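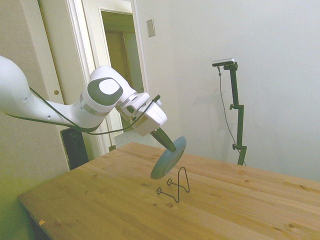

Blue-grey plate and the black wire stand, pine table

Ticket: Plate rolls off stand, bowl rocks on table
Product: Ketik wire plate stand, Ketik mixing bowl
Store: Lecomte Home
Opened by: Amber Goodall
Opened: 14 November 2025
Status: Closed

Amber Goodall
I bought the stand and the bowl in October in the same order. I have a problem with each of them.

The stand is the single-plate one in black wire, with the tall loop at the back and the two legs that curl at the ends. I want it to hold a round plate on our pine table. The plate goes on fine, but if anyone leans on the table it slides forward and ends up sitting on the very tips of the curls. Twice it has come right off. No breakage so far. A smaller side plate stays put.

The bowl is the blue-green plastic one. On the kitchen counter it sits flat. On the pine table it rocks if I stir anything in it. I don't know if that is a fault in the bowl or in the table.

What I have tried:
- turned the plate so a different part of the rim was down, no change
- wiped the wire and the back of the plate with dish soap and dried them, no change
- moved the stand to the other end of the table, a bit better
- put a tea towel under the stand, worse

Séverine Texier, Lecomte Home
Thanks Amber. Two things to check on the stand, please.

1. With nothing on it, press down on one curl, then the other. If the opposite side lifts, the legs have been bent out of line, which can happen in shipping.
2. Put the plate on and look at the foot ring underneath. It should sit behind the curls. If the ring catches on the wire the plate can't lean back all the way.

For the bowl, could you tell us how the table top is made? One solid sheet, or separate boards?

Amber Goodall
Pressed on the curls. The left side lifts when I push on the right, by the thickness of a coin. The foot ring does catch. I can feel it bump when I slide the plate back.

The table is pine boards side by side. It has never been varnished. I took everything out of the bowl and tried it in a few spots with the boards running left to right in front of me. It rocks in the middle and not much elsewhere.

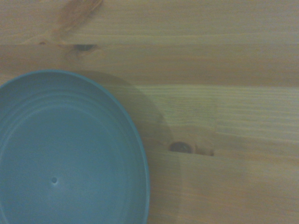 Murray Fortin wrote that he has the same bowl on a board table and the bowl was fine. One of his boards had cupped over the winter and stood a little above the next one. He laid a steel ruler across the boards and saw light under it. He uses a damp cloth under the bowl now and leaves the table alone.

Amber Goodall
Tried the ruler. There is a gap in the middle, same as Murray's. The damp cloth stops the rocking, so please take the bowl off this ticket.

Séverine Texier, Lecomte Home
Bowl removed. For the stand, you can bend the low leg down by hand a little at a time, checking it on a flat counter. Or we can send a replacement in the larger size, where the legs are set wider and the ring clears the wire.

Amber Goodall
Larger size please. I would only make the bending worse.

Séverine Texier, Lecomte Home
Shipped today. No need to return the first one.

Amber Goodall
It came this morning. All the feet touch the counter and the foot ring goes behind the curls. I bumped the table a few times with my hip and the plate stayed. Keeping the old stand for the side plates. You can close this.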